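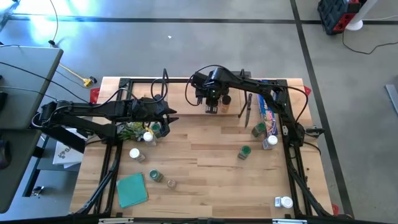 Kvaran Opens Two-Arm Station for Kitchen Task Recordings

PIRKUSIM, July 2022. Kvaran has begun recording demonstrations for the Fitetti project, a program that teaches robot arms to handle ordinary kitchen goods. The work is carried out with Finau, which supplies the software used to store and label each recording.

At the station, an operator guides two arms through short tasks on a wooden tabletop. Jars with green lids and white caps are among the items in use. Each demonstration is saved with the motion of both arms and the view from a fixed camera, and the learning system is trained on the full set.

Kvaran has accepted 293 demonstrations to date. The first release of the collection will contain 400. Recordings in which an item is dropped and picked up again are kept and labeled separately.

"Our operators rearrange the table before every recording," said Sigrún Holst, head of data collection at Kvaran. "The system has to learn from jars that are standing, jars that are lying down, and jars that are close to other things."

The first release will be offered to Fitetti partner laboratories in February. Laboratories that wish to propose additional tasks may write to the Kvaran project office. Proposals should list the items required and the steps to be shown.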